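Rafraîchir une petite chambre sans clim : ma méthode

Chez moi, la chambre donne plein sud et je dors mal dès qu'il fait chaud. J'ai longtemps cru qu'il fallait un gros appareil, et puis j'ai fini par m'en sortir avec un petit ventilateur de bureau, des rideaux et une natte en bambou. Je vous raconte comment je m'y prends !

Ce qu'il vous faut

Un petit ventilateur stable
Une boîte en carton bien rigide
Une natte en bambou tressé
Un drap en coton (le plus moche de l'armoire fera très bien l'affaire)
Une bouteille d'eau

1. Le matin, on ferme

J'aère en grand au réveil, puis je tire les rideaux avant que le soleil tape sur la vitre. Les miens sont assez fins, alors j'ai cousu une doublure claire au dos – compter 134 cm de large par pan pour ma fenêtre, ourlets compris. Mesurez la vôtre avant de couper, j'ai gâché un morceau comme ça.

2. On refait le lit léger

La couette part au placard jusqu'en octobre. Je garde un drap housse, un oreiller, et je déroule la natte par-dessus. La première nuit, c'est un peu dur sous les hanches, je ne vais pas vous mentir, mais on s'y fait vite. Mon ami Valter met la sienne sous le drap, moi je la préfère directement contre la peau.

3. On surélève le ventilateur

Posé à même le matelas, le mien soufflait dans l'oreiller. Sur une petite boîte, il passe au-dessus et l'air circule jusqu'à la fenêtre. Choisissez une boîte plus large que le socle, calez-la contre le mur et faites passer le fil côté mur. Laissez toujours l'arrière dégagé, et pour la nuit, je le descends sur la table de chevet, c'est plus sûr.
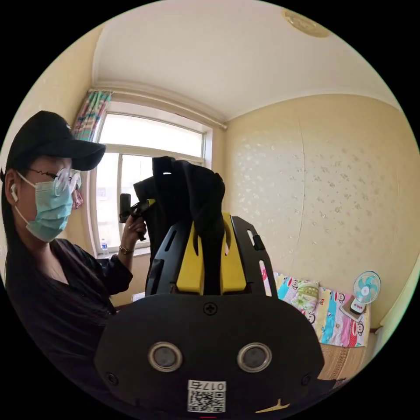 Le petit ventilateur vert menthe sur sa boîte, sur le lit côté mur, et les rideaux rayés à la fenêtre.

4. Le soir, on rouvre

Vers 22 h, quand l'air du dehors devient respirable, j'ouvre la fenêtre et je tourne le ventilateur vers elle pendant une demi-heure pour chasser l'air chaud. Ensuite je le remets face au lit, vitesse 1.

Pour l'entretien, un coup de chiffon humide sur la natte chaque semaine, et séchage à plat, à l'ombre.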